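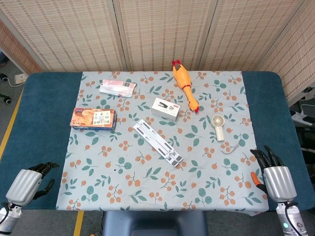 Tema 4. La serie fotográfica: del encargo al trabajo propio

Apuntes para el taller de fotografía contemporánea. Lectura previa a la sesión del viernes 14 de abril

Antes de entrar en materia, un pequeño ruego de quien os da la asignatura: leed estas páginas con calma, a ser posible con un fotolibro abierto al lado (el que más os guste, no tiene por qué estar en la bibliografía), y apuntad en los márgenes todo lo que os parezca discutible. El año pasado las mejores conversaciones del curso salieron de esas notas a lápiz, y me encantaría que este año volviera a pasar.

4.1. Qué entendemos por serie

Llamamos serie a un conjunto de fotografías pensadas para verse juntas. Parece una definición muy pobre, y un poco lo es, pero ya deja fuera muchas cosas: el archivo, que guarda sin elegir; el portafolio, que reúne lo mejor de un autor aunque una imagen no tenga nada que decirle a la siguiente; y también la simple secuencia de disparos de una misma tarde. En la serie hay una decisión previa o, por lo menos, una decisión que se toma a tiempo, cuando todavía se puede volver a salir con la cámara.

Esa decisión puede ser formal (siempre el mismo encuadre, siempre la misma distancia), temática (un oficio, una calle, una familia) o de procedimiento, como cuando alguien se obliga a fotografiar cada mañana desde el mismo banco. Lo habitual es que se mezclen las tres, y no pasa nada.

4.2. El encargo como escuela

Muchísimos fotógrafos que hoy cuelgan en museos empezaron haciendo retratos para revistas, carpetas de discos o catálogos de muebles, y durante décadas la crítica trató esa etapa con cierta vergüenza, como si hubiera que perdonársela. En este curso la vamos a mirar con cariño. El encargo enseña a resolver: hay poco tiempo, la luz es la que es, el retratado tiene prisa y el resultado debe entenderse a la primera.

Nuestro caso de estudio será Westton, el proyecto de retratos de músicos que veremos proyectado en clase. Consta de 81 imágenes, casi todas en blanco y negro, hechas por encargo a lo largo de varias giras. Fijaos, cuando las veamos, en cómo va cambiando el fondo. En las primeras hay camerinos, cables, botellas, carteles; después el fondo se va quedando en una pared y, hacia el final, en un gris sin detalle. El encargo era el mismo, pero el autor ya estaba buscando otra cosa, ¡y se nota muchísimo en cuanto se ponen las copias en orden!

4.3. El paso a la abstracción

El segundo grupo de imágenes, Betmont, es del mismo autor y se expuso por primera vez en octubre, en la galería Sibiya. A primera vista desconcierta: color, formatos grandes, superficies desenfocadas en las que cuesta reconocer un objeto. La nota de sala hablaba de ruptura. Yo os propongo leerlo como continuación, y os doy dos pistas para que lo discutáis.

La primera es la distancia. En los retratos, la cámara se coloca siempre muy cerca, a la altura de los ojos, y en las abstracciones esa cercanía se mantiene hasta que el motivo se deshace. La segunda es el pie de foto. Las imágenes de Betmont llevan por título un nombre de pila y una hora, exactamente como las hojas de contacto de Westton. Son retratos a los que les falta la cara, por decirlo un poco a la brava.

4.4. Editar: quitar, ordenar, volver a quitar

De la preparación de Betmont se conservan unas 700 copias de trabajo, de las que se colgaron 20. La proporción asusta, lo sé, pero conviene tenerla presente cuando os pida que renunciéis a esa foto que tanto os costó conseguir.

Un método que suele funcionar: imprimid en pequeño, extended las copias en el suelo y dejadlas ahí un par de días. Pasad por delante sin mirarlas demasiado. Las que os sigan llamando el tercer día, se quedan. Luego viene el orden, que es otra historia y a la que dedicaremos media sesión, con especial atención a las dobles páginas del fotolibro que editó Mirnley.

4.5. Para traer a clase

Una selección de 40 copias pequeñas de un trabajo vuestro, terminado o a medias. Valen copias baratas, incluso fotocopias.

Un párrafo (a mano, si podéis) en el que contéis qué une esas imágenes. Evitad las palabras «memoria», «identidad» y «territorio», que este curso nos las vamos a prohibir un poquito, yo la primera.

Una fotografía que hayáis descartado y que os dé pena. La pondremos en la pared con las demás.

Lecturas: el texto de sala de Betmont, disponible en la carpeta común, y el capítulo sobre retrato y celebridad del dosier de reprografía. El capítulo siguiente, el del paisaje, lo dejamos para el tema 5.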